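Narkgate Hospital Patient and Visitor Forum
Minutes of the May meeting, Kastamen Room, 11 members present

1. Minutes of the last meeting
Approved with one correction. The overflow lot has 188 spaces.

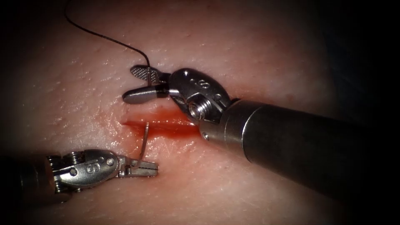
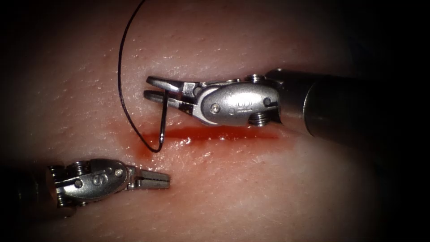

Surgical instruments at a cut in a synthetic tissue pad (both pictures).

2. Parking
The forum heard that 722 parking complaints came in over the past year, most of them concerning the pay machines at the east entrance. Ondaris, the lot operator, has offered to replace two machines before winter. Members asked for a machine that takes coins to be kept. The chair will write to Ondaris.

3. Shuttle bus
The Kim Street stop has no shelter. The city has been asked twice and has not replied. Agreed to ask again and copy the transit office.

4. Visitor leaflet
The draft was read through. Changes agreed: larger type, cafeteria hours on the front, and the old phone number for the front desk taken out. Print run of 500 approved. Spanish version to follow.

5. Other business
The clock in the main lobby is still an hour slow. Facilities to be reminded.
A member asked if evening visiting could run until 8:30. Carried over.

Meeting closed at 7:40 p.m. Next meeting in June, same room.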